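Every time the price of crude drops, someone in Padcombe says the gas stations will follow by the weekend. They rarely do. Crude fell for most of April 2025, and the Halim station on the Hornstead road changed its sign twice, by 2 cents each time.

I don't think the owner is a crook. He buys fuel under a contract with the Randetow terminal, and that contract sets a price he can't argue with. My complaint is with the terminal. It serves 139 stations across 242 miles of coast and valley, it has no rival within a day's drive, and it publishes nothing about what it charges.

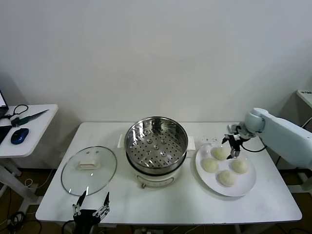 *An electric steamer with its glass lid set to one side.*

The usual answer is that wholesale prices are private business. That would be fair if a station owner could call someone else. He can't, and neither can the people who fill up there to get to work. When there is one seller, its price works like a tax, and we expect to see taxes in writing.

A simple rule would help. Any terminal supplying more than 20 stations should post its daily rack price where the public can read it. The county asked for this in August and dropped it after one hearing — the terminal said it would cost too much. Posting a number on a website does not cost much. The county should ask again and hold a second hearing at an hour when working people can attend.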